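Minutes of the Open Day Working Meeting
Stundgate site, upstairs meeting room and demonstration hall
Month: July
Start: 1:30 p.m.

Present: T. Huerta (chair), L. Fiore (demonstrations), one representative each from facilities, safety, and training, and two from Haden as visiting partner.
Apologies: Tuominen liaison office.
Minutes: training.

1. Minutes of the previous meeting

Accepted with one correction. Under item 4, "guest badge printer" should read "guest badge scanner." The printer is a separate purchase and is still on hold.

2. Matters arising

2.1 Floor tape. Facilities has re-marked the visitor line in the demonstration hall. The old line ran too close to the second bench and has been removed.

2.2 Power. The bench circuit tripped once during the last rehearsal. The electrician found a coffee machine on the same circuit. The machine has been moved to the corridor. Closed.

2.3 Loan agreement with Buline. Signed copy received. Haden asked whether the agreement covers use of the arms by visitors under supervision. Huerta read out the clause. It covers operation by trained staff only. Visitors may give instructions to the operator but may not touch the controls. Haden asked for this to appear on the sign at the door.

3. Open day: visitor numbers and groups

Registration stands at 121. The hall limit set by safety is 80 persons at one time, staff included. The chair proposed two sessions, morning and afternoon, with the split made by order of registration. Fiore preferred to split by type of visitor, with school parties in the morning and trade visitors in the afternoon, so that the talk could be pitched to each. Training supported this but noted that school parties arrive late when the bus contractor is the usual one.

Agreed: split by type of visitor. Morning session to open at 9:45 a.m. in place of 9:30. Any trade visitor who can attend only in the morning will be placed there on request until the limit is reached.

Each group will be led around by one guide. Guides do not answer questions on pricing or delivery. Those go to the desk in the lobby.

4. Demonstration program

4.1 Fiore presented the program for the two-arm bench. The running order is:

Short introduction by the operator, arms parked.
Single-arm pick and place, small items into a clear container.
Two-arm task, one arm steadying the tray while the other places an item in it.
Questions from the visitor line.

The whole cycle takes 21 minutes with questions. Haden thought this long for school parties. Fiore said that the questions could be shortened but the introduction could not, as it includes the safety notice.

4.2 Choice of items. There was a long discussion. The program had listed wooden blocks throughout. Huerta considered blocks acceptable for the single-arm task but wanted ordinary office items for the rest, as visitors can judge the difficulty of an item they have handled themselves. Fiore agreed and recommended a stapler, rolls of tape, and soft foam pieces. Safety had no objection provided the stapler carries no staples during either session.

4.3 Clear plastic. Haden questioned the use of transparent trays. Reflections from ceiling lights can make the edges hard for the cameras to find, and their own demonstration last year had to be stopped for this. Fiore replied that the trays are kept because visitors at the line can see the item through the wall. An opaque tray hides the last part of the placement, where most of the interest lies. He accepted that the risk of a missed placement is higher. The operator will say at the start that misses are possible and will repeat the attempt once before going on to the next task.

Agreed: clear trays retained. One opaque tray to be kept under the bench as a fallback.

4.4 Speed. The arms will run at the reduced speed setting for both sessions. The trade group may ask to see full speed. The operator is to decline.

5. Visit to the demonstration hall

The meeting moved downstairs at 2:40 p.m. Fiore outlined the bench layout and the proposed items.

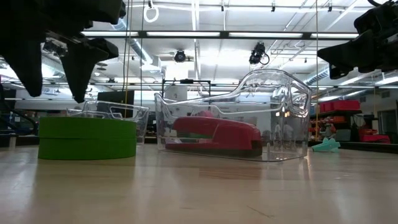
Item 5. Two-arm bench with red stapler in the clear tray and green tape at left.

Points noted at the bench:

5.1 The tabletop has a slight gloss and picks up the overhead lights. Haden suggested a matte mat. Fiore will try one, but only if it lies flat without tape at the corners.

5.2 From the visitor line the tray is visible to an adult. Training was not sure that it would be visible to a younger child standing in the second row. A low step was suggested. Safety does not want a step near the line. Alternative: school parties to be called forward in rows, with the front row seated on the floor.

5.3 Shelving with the red bins. Facilities asked whether it should be moved out of the hall for the day. Fiore wants it left where it is, as spare items are stored there and the operator needs them between groups. Left in place. Labels on the bins to be checked for anything not meant for visitors.

5.4 Hanging cables. Safety asked that all loose cords near the bench be tied back before the open day. Facilities to do this together with the ceiling inspection.

5.5 Emergency stop. Tested by safety from both sides of the bench. Both buttons worked. Safety wants a second member of staff within reach of a button whenever the arms are powered. Fiore confirmed that he can provide one person for each session.

The meeting returned upstairs at 3:15 p.m.

6. Budget

The allowance for the day is $2000. Signs, refreshments, and the extra guide hours are charged to it. The matte mat, if bought, goes to the demonstration account. Haden will pay for its own printed material. The chair reminded all present that receipts submitted after the end of the month are not accepted.

7. Any other business

7.1 Tuominen has asked in writing for a short recording of the two-arm task. Deferred until the liaison office can say what it will be used for.

7.2 Parking. Buses to use the rear gate. The front lot stays open for trade visitors.

8. Actions

Huerta: door sign wording, including the clause on controls. Reply to Tuominen.
Fiore: mat trial, fallback tray, revised running order, names of second staff members.
Facilities: loose cords, bin labels, gate key for buses.
Safety: confirm hall limit in writing to the guides.
Training: guide briefing sheet, seating plan for school parties.
Haden: final count of its own staff attending.

9. Next meeting

To be held in the demonstration hall after the mat trial. Date to be circulated by the chair.

Meeting closed at 3:50 p.m.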